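Häufige Fragen rund um unser kleines Theater

Ich bekomme jede Woche dieselben Mails, und ich beantworte sie wirklich gern, aber irgendwann muss ich auch mal proben. Also habe ich alles zusammengeschrieben, was ihr so wissen wollt. Fehlt was? Dann schreibt mir trotzdem!

Wo spielt ihr überhaupt?
Im Puvent, dem früheren Möbellager hinter dem Bahnhof. Der Eingang liegt im Hof, nicht an der Straße (da rütteln jedes Mal Leute an der falschen Tür). 69 Plätze haben wir, alle auf einer Tribüne, und man sieht von jedem gut. Reihe eins ist allerdings sehr nah dran.

Was läuft gerade?
Bis in den März spielen wir »Wukano«, ein Stück über drei Geschwister, die das Hotel ihrer Eltern auflösen und sich dabei über jedes einzelne Handtuch streiten. Es ist komisch, ziemlich laut und im zweiten Teil dann eben nicht mehr komisch. Danach kommt »Egger« wieder, unser Monolog aus der letzten Spielzeit. Nach dem werde ich dauernd gefragt, also ja, ja, er kommt!

Wie lange dauert der Abend?
»Wukano« geht zwei Stunden mit Pause, »Egger« 70 Minuten am Stück. Los geht es um 20 Uhr, die Bar macht um 19 Uhr auf.

Kann ich noch rein, wenn ich zu spät bin?
Bei »Wukano« ja, wir lassen euch nach der ersten Szene hinten rein. Bei »Egger« leider nicht, da müsstet ihr einmal quer über die Bühne.

Muss ich vorher reservieren?
Am Wochenende würde ich es machen. Unter der Woche gibt es meistens noch was an der Abendkasse. Reservierte Karten bitte bis 19:40 Uhr abholen, danach gehen sie an die Warteliste.

Ist das was für Kinder?
»Wukano« ab 14, würde ich sagen, es wird viel geflucht. Für Jüngere haben wir die Nachmittagsreihe mit der Gruppe Stident, die spielt Märchen mit Alltagskram aus der Küche, und meine Nichte war schon viermal drin.

Darf ich fotografieren?
Beim Applaus gern, vorher bitte nicht. Das Display leuchtet bei uns bis auf die Bühne.

Nehmt ihr Kleiderspenden für den Fundus?
Sehr gern, aber fragt kurz nach. In unserem Fundus hängen inzwischen 600 Teile, und mit Abendkleidern könnten wir einen Ball ausstatten. Was immer fehlt, sind ganz normale Sachen: T-Shirts, Arbeitshosen, Kittel, Mäntel in großen Größen. Kleiderbügel nehme ich auch, von denen kann man nie genug haben.

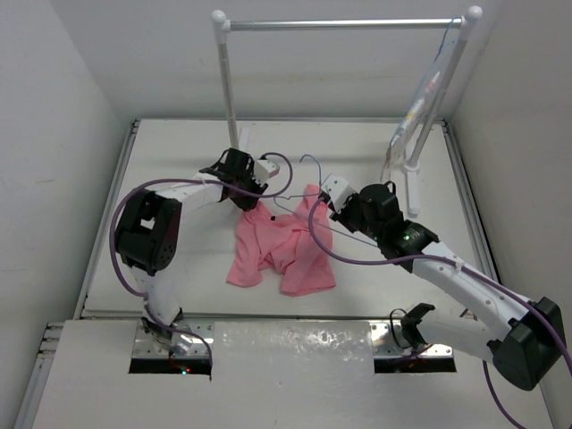 Rosa Stoff und ein Drahtbügel

Kann ich bei euch mitspielen?
Im Ensemble sind wir gerade komplett. Es gibt aber die offene Werkstatt, da könnt ihr ohne Vorkenntnisse reinschnuppern. Ein Halbjahr kostet 300 Euro, ermäßigt weniger, schreibt mir einfach.

Kommt man mit dem Rollstuhl rein?
Ja, über die Rampe im Hof. Zwei Plätze ganz vorn halten wir frei, meldet euch bitte am Vortag, dann baue ich die Stühle um.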